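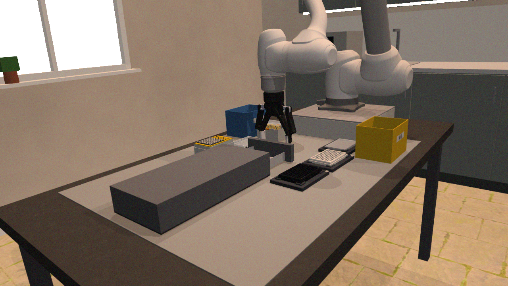
The Bridier titling caps are lovely, Afroza, and I'm so glad you're using them, but I do think the word DIKIX wants more air around it before the poster goes off to the printer. I had the proof up on my kitchen wall all evening (my poor family) and every time I walked by, the letters seemed to be pushing at the edges. Look at the table in the picture, where the pale gray mat covers most of the top and still leaves a dark brown border showing. A border like that would do your title a world of good! It can be quite narrow, as long as you leave it alone and don't let the credits wander into it.

Now, to what you asked:

> On a November evening at 9:40, Afroza Akanda wrote:
> Hello all, I'm setting the title in Bridier Bold
> with the credits in Fahmy Condensed at 13 point.
> The two X-ish letters look uneven to me, the K
> and the X especially. Is it the font or is it me?
> Also, does the desktop license cover a poster?

It's a bit of both, I'm afraid. The K in Bridier has that long leg, and when an I comes right after it you get a gap at the top and a near collision at the bottom. I'd turn off the automatic kerning for that one word and do it by eye. Start with 16 units between the K and the I, then print it large, turn it upside down and see what bothers you. I went as far as 23 on a book cover once and it was too much, so don't follow me there.

Fahmy Condensed is a fine partner, though I'd go up a size for the names at the bottom. My eyes aren't what they were!

As for the license, the copy I bought from Jomska came with a little text file that allowed print work, posters included, but yours may be a newer version, so do read it through or write and ask. They answered me very kindly.

Send us the next proof, would you?

Warmly,
Ea

Lists > Display Type > Posters and Titles
Posted by Ea Ingvarsson, November, 11:16 pm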